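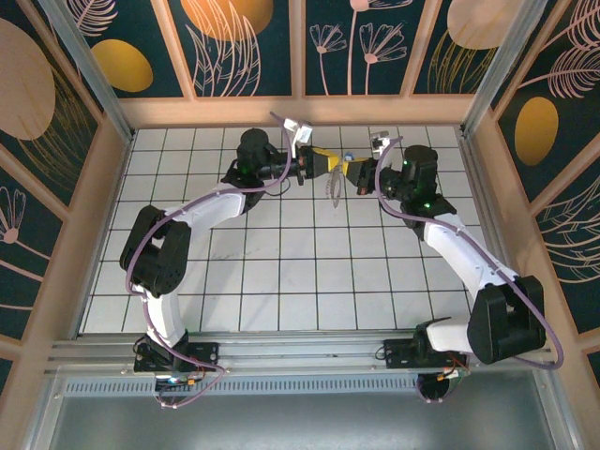

5. Starting the two-arm station

This section is for students of the Trurkudia robotics club who passed the safety talk with Cremilda Amaral. You need two persons: one at the keyboard, one at the stop button. Please read all the steps before you switch on anything.

5.1 Check the arms

1. Try with your hand if each base mount sits tight on the rail. If it moves, tell Gleice Lacerda and do not continue.

2. Follow the purple cable of each arm from the gripper to the base. It must have a free loop at the elbow. A cable that is pulled straight will come out of its plug when the arm turns.

3. Switch on the left arm, then the right arm. Wait until the green LEDs on the joints are lit.

Note: If a LED stays dark after 8 seconds, switch off this arm only and try one more time. Write the joint number in the club notebook.

4. Start the program Bellis and load profile 763. Older profiles were made for the first grippers and they close too strongly.

CAUTION: Keep your hands out of the tiled area when the motors are on. The arms can meet in the middle, and they do not feel your fingers.

5.2 Small parts

5. Set the closing force to 4. For small objects, such as a thin metal ring, a higher number only bends the part.

6. Bring the gripper to the part slowly, until the part is between the tips of the two yellow fingers. Close, wait one moment, and then lift.

7. When the other arm comes near, look at its camera module. Leave a hand's width between the two lenses and the fingers. The black face gets scratches very easily, and a new one from Oveck takes until February to arrive.

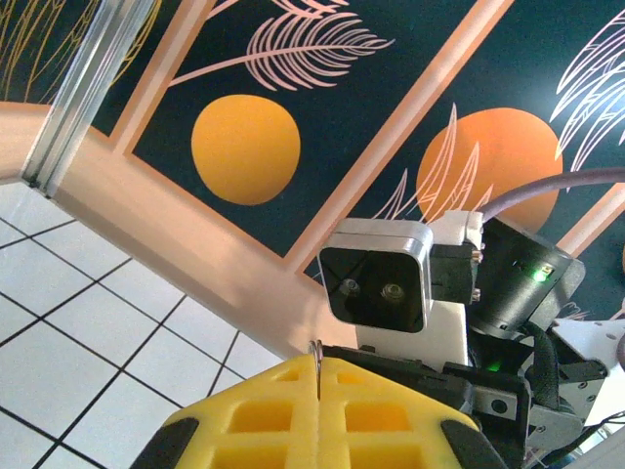

8. Open the gripper above the tiles and drive both arms to the rest position. Press Save before you press Stop, or the run is lost.

Note: Valquíria Paiva keeps the list of saved runs. For the Pristotdale competition, each team must have 132 of them, so please give every run its correct team name.

9. Switch off the right arm, then the left arm. Support the elbow with your hand only after the LEDs are off.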